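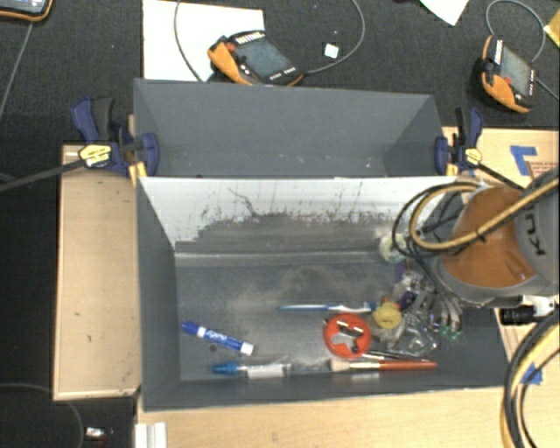

Cellule de tri, poste 2 : bac avant garni, bac arrière vide, un serre-joint de chaque côté.

Préparer une série de prises bac à bac - règles du labo Holau

À lire avant de lancer quoi que ce soit. Version courte, la longue est dans le classeur Zerkstead.

1. Bacs
Serrer les deux côtés, tirer dessus à la main. Si ça bouge, on resserre. Un bac qui glisse de quelques mm et toute la série est à jeter.
Rayures au fond : pas grave. Fissure : on change.

2. Objets
Mélanger rigide, souple, transparent. Feutre, brosse à dents, pinceau, très bien. Pas de verre, pas de lame, rien qui coule. Bouchons vissés à fond.
Liste Gikitz : 29 objets, on en tire 20 par série. Verser en vrac, ne pas ranger.

3. Câbles
Faire le tour complet du poignet à vitesse lente, à vide, en regardant les boucles. Une boucle qui tire ou qui passe sous la pince = stop, on rattache. Vérifier aussi que rien ne pend dans le bac.

4. Boîtiers de commande
Un par robot, étiquetté. Tester l'arrêt d'urgence à chaque prise de poste, oui même l'après-midi. Une personne garde le boîtier en main tant que le bras est sous tension, l'autre touche aux bacs - bras arrêté uniquement.

5. Pendant la série
Pause toutes les 1000 prises : serrage, doigts, état des objets. Arrêt complet à 4000, on remplit la fiche Postma et on change le lot.
Objet coincé dans la pince : arrêt, puis main. Jamais l'inverse.

Fiche à rendre avant 18 h, mème incomplète.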